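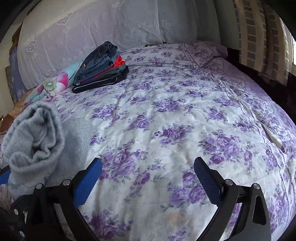
From: Edileuza Queiroz
To: guesthouse-owners list
Subject: Re: Washing duvet covers in hard water

Welington Trindade wrote:

> We have 6 rooms and wash everything ourselves. Since we moved
> to the well, the printed covers come out stiff and the whites
> have a gray cast. I have tried more detergent and it made
> things worse. The softener salesman from Hisetti wants 721 for
> a unit, installed. Before I pay that, is anybody on the list
> washing in hard water without one? Also, do you iron the
> covers or not? My wife says yes and I say life is short.
>
> Welington

Welington,

We washed in hard water for two years before we put in a softener, so I can tell you what we did then.

First, cut the detergent back to what the box says for hard water and no more. If you have been adding extra, a lot of the stiffness is soap that never rinsed out. Run one load of covers with no detergent at all, warm, and look at the water halfway through. Ours was cloudy for 2 full washes before it ran clear.

Second, use washing soda in the drum with the whites. Half a cup for a full load. I would keep it off anything with a strong print until you have tried it on an old pillowcase. I had a set of dark blue covers from Stulo that went patchy, and I can't say for certain it was the soda, but I stopped using it on colors after that.

Third, don't fill the machine. A double duvet cover should go in with one sheet and maybe the pillowcases, and that is a load. Button or zip the cover closed first or you will find all the pillowcases inside it, wet, in a ball. Turn prints inside out. Anything with lace trim goes in a mesh bag on the gentle cycle, and I air dry it because the lace edge shrank on me in the dryer and the cotton didn't, and then the whole border puckered.

The gray cast may not come out completely. Some of my older sheets never went back to white and I cut them up for dust covers.

On the softener, get a second price. Husar quoted us 453 for a unit about the same size, without installation, and my brother-in-law did the plumbing in an afternoon. Ask both of them how much salt it uses in a month, and have the well tested for iron before you sign anything. Iron needs a different filter and the salesman didn't bring it up with us until I asked.

As for ironing, I iron pillowcases and the top fold of the sheet. The covers I shake out hard, hang straight, and put on the bed while there is still a little damp in the seams, with the window open. Most of the creases drop by evening. If a guest is arriving at 3 p.m. and I am behind, I iron the top third and leave the rest.

Does anyone know if Plesa still sells the wide mesh bags? Mine are coming apart at the zipper and the ones in the supermarket are too small for a double.

Edileuza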